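Tempo de leitura: 2 min

Kazue Fukuda deixou a cidade aos 58 anos para abrir uma mercearia a granel em Bremness, uma vila onde o supermercado mais próximo fica a 22 quilómetros. A loja chama-se Humier e vende arroz, feijão, massas, farinhas e especiarias ao peso. O cliente traz a embalagem de casa.

"Comecei com 18 produtos e uma balança emprestada", conta. "No primeiro inverno houve dias em que só entrou o carteiro, e entrou para se aquecer."

A parte mais difícil, diz, foi negociar com os fornecedores. Os grandes armazenistas não queriam entregar encomendas pequenas numa estrada que fecha com a neve. Fukuda acabou por juntar os pedidos aos de dois cafés e de uma escola, e o camião passou a vir de três em três semanas. Em dezembro, quando a estrada fica pior, encomenda a dobrar.

Os preços também lhe deram trabalho. A farinha subiu duas vezes no mesmo ano e ela só mexeu na etiqueta à segunda. "Perdi dinheiro nesses meses - não muito, mas perdi. As pessoas aqui fazem o pão em casa e notam logo."

Pesa-se o recipiente vazio à entrada e aponta-se a tara num papel colado no fundo. Serve qualquer coisa que feche bem.

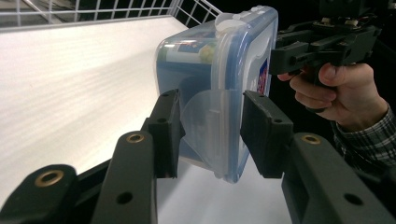
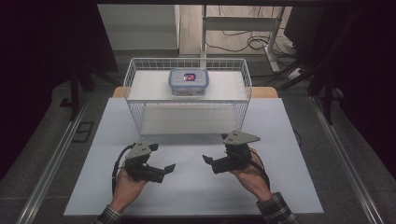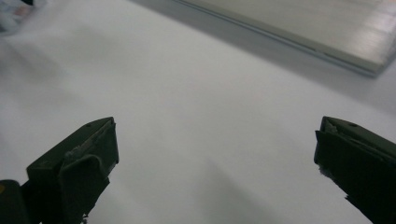
Para Fumiko Hattori, o sistema tem um defeito: quem sai do trabalho e se lembra de passar pela loja nunca traz os frascos consigo, e acaba por comprar o arroz já embalado noutro lado. Fukuda conhece a queixa. Desde a primavera tem sacos de papel ao balcão, que cobra à parte, e uma prateleira de frascos usados que se podem levar e devolver.

"Metade não volta", admite. "Mas quem leva o frasco costuma voltar, mesmo sem ele."

Hoje a Humier abre cinco dias por semana e tem uma empregada a meio tempo. Fukuda quer acrescentar azeite e detergentes, mas o detergente exige uma sala separada e o senhorio ainda não respondeu. Até lá, a sala do fundo continua a servir para guardar as sacas de grão-de-bico.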